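Ticket 2390: Booking calendar shows every guest checking out before they arrive
Status: Open, reopened, closed, reopened
Product: Kultham Calendar Sync
Property: Clallummont Guest Rooms

Opened in March. After the update, all reservations imported from the Kovács feed have their dates swapped. Arrival lands in the departure column and the other way round. The nightly total comes out negative, so according to the dashboard I owe one couple $124 for having stayed with me.

Step 1. Cleared the cache, as the help page asks. The cache is now very clean. Dates still backwards.

Step 2. Disconnected the feed and reconnected it. Now I have two of each reservation, both backwards. The duplicates have their own confirmation numbers and sent their own welcome emails.

Step 3. Support suggested checking my time zone. It was set correctly. I changed it to the wrong one and back again to show willing.

Step 4. Deleted the duplicates by hand, about 40 of them. The bulk delete button has a limit of 1000 and a minimum, it seems, of whatever I don't have.

Step 5. Exported the file and opened it in a text editor. The feed sends day/month and Kultham reads month/day, except where the day is over 12, when it gives up and sorts the two dates by some private system.

The listing for the Dristmont room lost its cover photo during step 2 as well. It has not come back.

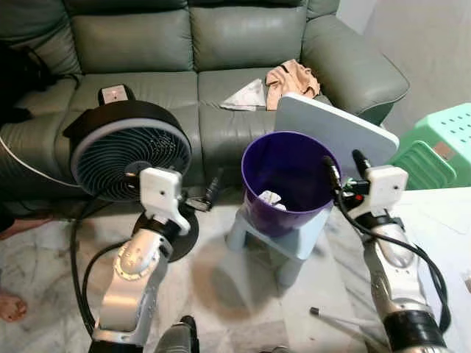
Qiuyue Cui replied at 4:10 p.m. that the date format can be forced under Import, Advanced, Legacy, and that the setting only sticks if you save it before turning the feed back on. She asked for the exported file too.

File attached. Format forced, saved, feed on. Six bookings now run forward. The seventh still checks out in the morning and arrives that evening. Leaving this open.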